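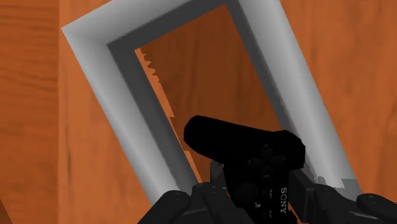 Tivwood Shared Workshop - Robotics Build Group

Handout 7: Simulating the gripper before you build it

This session covers the Pustudau arm in simulation. Bring a laptop with the Florkolance package installed and the arm model loaded.

The test object is a black game controller, the kind with SONY and SELECT printed on the body. A box is too easy. The controller has a rounded grip and raised buttons, so the fingers meet it at odd angles. The gripper has to hold it from both sides, with the pale frame and wood panel behind it as the backdrop.

Settings for the first run
Close the fingers at 50 percent speed. Set the grip force to 80 and leave it there until the hold is stable. Then turn the wrist 90 degrees and check the contact log again.

Jagged edges along the inside of the frame are rendering artifacts. They come from the display mesh - the collision mesh is a separate file, so don't edit one to fix the other.

Before cutting parts
Save your joint limits and copy them to the Wiegand folder. Measure your own finger pads and enter those numbers in the model. Pads printed at home often come out thicker than the drawing.

For next time: one saved run per bench, with the log, and a parts list for the palm.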